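双腕ロボット用グリッパーキット「Prinwood」で透明袋の扱いが安定しない

カテゴリ:ロボット・自動化/エンドエフェクタ

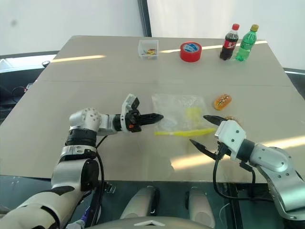 使用環境と症状

Toprakの双腕アームにPrinwoodの平行グリッパーキット(左右2個組、手首カメラ付き)を付けて評価しています。返却期限が11月末で、それまでに購入するかどうかを決める必要があります。

作業は卓上の小物の袋詰めです。透明のビニール袋を左手で押さえ、右手で玩具の食品や細長い黄色のプラスチック部品を取って袋に入れます。単体の部品をつかむだけなら問題はなく、失敗は袋が絡む工程に集中しています。

・左の指先を閉じた状態で袋の縁に近づけ、開いてから縁を挟む手順だが、フィルムを挟めず空振りする
・細長い部品が袋の縁に重なっていると、右手が部品と一緒にフィルムも挟む
・午後、天板に日が差す時間帯に成功率が下がる

93回試行して、袋の口を開けられたのは60回でした。把持力は設定範囲の30%、指先は付属の標準品です。販売元のBritemlowに問い合わせたところ、オプションの薄物用指先を勧められました。追加購入で改善する見込みはあるでしょうか。それとも設定や環境の問題でしょうか。ソフトウェアはMundisの制御パッケージを標準設定のまま使っています。

mundis_user_k の投稿

薄物用指先は持っています。フィルムには効きますが、先に照明を直したほうがよいです。

透明フィルムは輪郭が反射で決まるため、直射日光が当たると袋の縁と天板の光の帯が区別できなくなります。天板がベージュ系の明るい色なら、なおさらコントラストが出ません。次の順で切り分けてください。

1.窓を遮光し、拡散光だけで30回試行する。
2.手首カメラの露出を固定する。標準設定は自動露出なので、アームが日向と日陰をまたぐと画像の明るさが変わる。
3.天板に暗色のつや消しマットを敷き、同じ条件でもう一度試行する。
4.ここまでで改善しなければ指先を替える。

細長い部品と一緒にフィルムを挟む件は、指先の種類とはおそらく無関係です。指を全開にしたまま部品の両側に下ろすと、下側の指が袋の縁を巻き込みます。開き幅を部品の幅に数ミリ足した値まで絞り、袋から離れた側の端をつかむように把持点をずらしてください。Mundisのパッケージでは把持候補ごとに開き幅の上限を指定できます。標準では上限なしです。

なお、把持力30%はフィルムには強めだと思います。当方は薄物用指先で18%です。標準の指先では滑るかもしれません。

toritsuke2 の投稿

うちは薄物用を買いましたが使っていません。袋は吸着のほうが楽です。Prinwoodに吸着オプションはなかったはずなので、袋が主な用途なら別製品も見たほうがいいと思います。

line3_hozen の投稿

購入判断の観点から補足します。

薄物用指先は先端が薄いぶん、硬い物をつかむ用途には向きません。当方では1,000回を超えたあたりで先端の樹脂に欠けが出ました。飲料のペットボトルやテープの巻いたものを同じ手で扱うなら、左を薄物用、右を標準品にする構成が現実的です。指先は片側単位で注文できます。左右で異なる指先を付ける場合は、工具座標を左右別々に登録し直してください。これを忘れると先端位置がずれ、天板に当たります。

ケーブルの取り回しも確認してください。手首から下のケーブルがテーブルの縁より低く垂れる長さだと、腕を引いたときに縁に引っ掛かることがあります。キット付属のクリップは数が少ないので、面ファスナーの結束バンドを別に用意し、前腕に沿わせて固定します。肘側の余長は全可動域を一度動かしてから決めます。

キット本体の評価としては、開閉の再現性は十分で、カメラの取り付け部にもがたつきは出ていません。不満は説明書で、露出と開き幅の設定が別々の章にあり、袋物に関する記述はありません。返却期限まで日があるなら、Britemlowに薄物用指先の貸し出しがあるかを聞いてみてください。当方のときは2週間借りられました。

質問者の追記

遮光と露出固定だけ先に試しました。30回中の失敗は4回で、いずれもフィルムの空振りです。開き幅の上限を設定したあと、部品と一緒に挟む現象は今のところ出ていません。マットは未着手です。薄物用指先は左手の分だけ貸し出しを申し込みました。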